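Paper cup

A paper cup is a disposable drinking cup made from paper or thin card, usually lined on the inside so that it will hold liquid without going soft. It is one of the most familiar of all household throwaways, found beside office water coolers, at village fêtes and children's parties, and very often at the back of a kitchen cupboard in a half-finished sleeve left over from somebody's birthday. Although most people give it very little thought, the paper cup has a good deal of sense in its design, and the way it is stacked, stored and set out on a table has gathered its own small body of custom over the years.

Shape and construction

Nearly all paper cups are wider at the mouth than at the foot. The slope allows one cup to slide inside another, so that a great many can be carried in a space not much longer than a forearm. The wall is cut from a flat, slightly curved piece of card, wrapped round and sealed along a side seam, and a separate disc is pressed in to make the base. The rim is then rolled outwards. This rolled edge is kinder to the lip than a cut one would be, and it also stiffens the mouth of the cup, which would otherwise fold in rather alarmingly when picked up full.

Cups meant for hot drinks tend to have a heavier wall, or a second wall with a little air between the two. Cups for cold drinks are lighter, and are the ones most often sold with a printed pattern.

Stacking and setting out

A stack may be stood either way up, but on a table it is commonly turned over, with the rims at the bottom. The wide end gives a steadier footing, and dust is kept out of the part one drinks from.

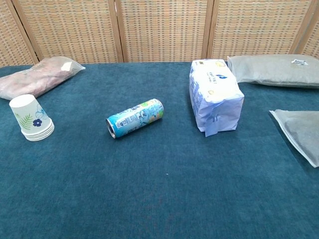 Patterned paper cups stacked upside down on a felt-covered table, with a drinks can lying on its side.

The householder's writer Peadar Doherty, whose pamphlet on party tables was for many years handed out by the Fledcombe hall, was firm that cups should be placed at the start of the table and the drinks just after them, so that guests did not have to double back. He also advised against very tall stacks. A long column of nested cups leans as it grows, and a light knock from a sleeve is enough to send it rolling - a thing most hosts discover for themselves sooner or later.

Cups that have been pressed together tightly can be stubborn to part. Giving the outer one a gentle twist while holding the inner one by its rim usually does the trick, and is a good deal better than squeezing, which creases the wall.

Decoration

Flowers and leaves are perhaps the best loved patterns for cups sold to the home, with spots and stripes not far behind. As the card is printed flat before it is wrapped, a careful maker will plan the drawing so that no flower is sliced awkwardly in two at the seam. Blue is a perennial favourite, and small sprigs hide the join more kindly than large blooms do. 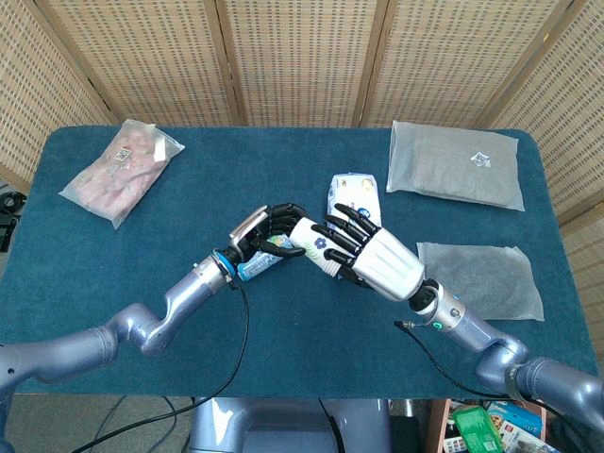

Storage and collecting

Paper cups keep well for years if they are dry and out of strong sunlight, which fades the printing. Opened sleeves are best folded over at the end, and laid on their side in a drawer or stood upright in a cupboard, away from onions, spices and anything else with a strong smell.

There is a modest following among collectors too. Tudur Pugh of Hovham began keeping one cup from every party he attended and ended up with roughly 400, many with floral designs, all nested by size and stored in shoe boxes. He never drank from a cup he meant to keep, and always asked the host for a clean one before going home.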